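Frequently Asked Questions: Reclaimed Flooring Program
Pirnora Historic Homes Office

Who may apply to the program?
Owners of houses within the Pirnora historic district may apply. Tenants must include a signed letter from the owner. Houses on the Gamage side of the river are covered by a separate office.

Must I use old boards for a repair?
No. New maple is accepted if the width and thickness match the existing floor. The oldest house on our register dates from 1798, and most of its upstairs floor has been replaced at least once.

How should samples be submitted?
Please bring one sample per room to the front desk, unfinished and free of nails. Samples are held for 4 weeks and then discarded unless a return is requested on the form.

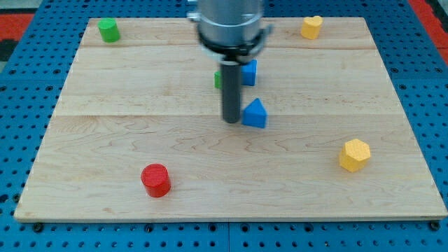 Light maple board with visible seams and wavy grain.

Is there a charge for review?
The review fee is $8 per room, payable by check. Fees are not refunded if an application is withdrawn.

What is the largest area the program will cover?
Grants apply to a maximum of 410 square feet per house. Stairs and porches are not included.

May I choose my own contractor?
Yes. Contractors must be licensed in Hirotitz County. Work begun before written approval is not eligible.

When are decisions mailed?
Applications received by the end of April are decided in June. All others are held for the fall review.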